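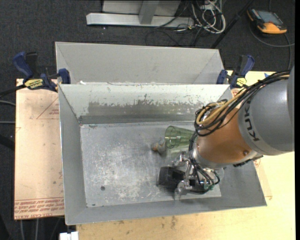
Eldale is changing how it collects recycling, starting in June. I read the whole 56-page plan last night, so I'm putting the main points in one thread.

1/ Right now we have two carts, trash and mixed recycling. Under the plan, glass comes out of the mixed cart and goes to drop-off sites. There will be 11 of them, and the list is on page 34.

2/ The closest one for most people on the north side is the lot behind the old Tranemum furniture store. South side gets the park-and-ride on Fitzgerald Road. Downtown has two but neither has parking yet.

3/ Pickup goes to every other week for recycling. Trash stays weekly. If your street is on the hill route, your day may change too. They're mailing cards.

4/ Cost. The yearly bill goes to $169 for a standard cart. You can ask for the small cart and save $10. The form is at the utility window, not online.

5/ Pizza boxes: yes, if you scrape them. Plastic bags: still no, take them back to the grocery store. Milk cartons: yes, which is new. Caps on.

6/ Shredded paper is the one I had to read twice. It goes in a closed paper bag, stapled, on top of everything else. Loose shreds go in the trash.

7/ The hauler is still Anesari. Their contract was up and the city renewed it - same trucks, same phone number for missed pickups.

8/ I don't love the glass part. My mother-in-law doesn't drive and she isn't going to carry jars on the bus. The plan mentions a curbside option for seniors but gives no date for it.

9/ Comments are open until the council votes. You can email them or drop a letter at city hall. Put your street name on it so they know which route you're on.

10/ Someone asked about apartments. Buildings with a shared dumpster aren't covered in this plan at all. Ask your landlord.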